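Home Explore Notifications Messages Lists Profile More

Nouhaila Ezzat
I have been learning to bake sourdough rye from my neighbor Latifa El-Sayed since September and I have so much to say, so this is going to be a thread. Get a snack!

First, the starter. Mine came out of hers, which came out of one her aunt kept in Hukby. It lives in an old jam jar and it smells like green apples when it's happy and like nail polish remover when I've ignored it. I feed it rye flour and water, equal weights, and that's the whole routine.

I used to throw half of it away at every feeding. Latifa caught me doing this and I thought she was going to cry. Now the extra goes into crackers (olive oil, salt, whatever seeds are in the cupboard, rolled as thin as you can stand) and I make them more often than the bread.

Rye is NOT wheat and I wish I'd understood that sooner. You don't knead it. You can't do the pretty stretch and fold thing from the videos. It's mud! You stir it with a wet spoon, scrape it into a tin, smooth the top with wet fingers and leave it alone.

My first loaf had a gap under the crust you could park a bike in. Second one was so gummy it stuck to the knife. I took a slice next door in a napkin and Latifa pressed it with her thumb, handed it back, and said "more oven." So, more oven.

What fixed the gummy middle for me was a thermometer. I'd been pulling loaves whenever the top looked dark enough. Now I wait until the center says 99 Celsius, and the difference is huge. (I know, I know, but it's Latifa's thermometer and it only does Celsius.)

The other thing is waiting to cut it. A full day, wrapped in a towel. This is torture and I've failed at it more than once, but the flavor on day two is a completely different bread. Sour, a bit sweet, almost malty.

Flour talk! I drove out to the mill at Rukcombe and met Abdelghani Ait Brahim, whose family name is on the bags. He let me smell three different grinds straight from the bin and talked for ages about how fresh flour drinks more water. I came home with far too much of the coarse one and no regrets.

He was right about the water too. With the Ait Brahim coarse I'm up to around 192 grams extra per double batch compared with the supermarket stuff. It looks like soup going into the tin. Trust it!

Best toppings so far: cold butter and radish, mashed sardines with lemon, and the fig jam Mahmoud El Fassi sells at the Prernstead market. The fig jam is gone. I ate it with a spoon, standing up.

Next up is caraway, which half my family loves and the other half picks out with a fork. I'm toasting the seeds first and I'll post the crumb whichever way it goes.
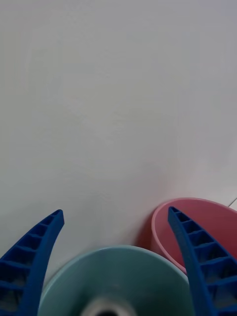 Lime Pepsi for this one. 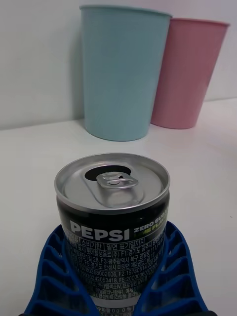

Ghizlane Lahlou asked me: can I keep the starter in the fridge if I only bake twice a month?

The fridge is fine for that. Feed it, give it an hour on the counter, then put it away with the lid loose. Take it out 2 days before you bake and feed it once each day so it's lively again. If there's gray liquid on top, stir it in or pour it off, but if you see anything pink or fuzzy, throw it out and come get some of mine.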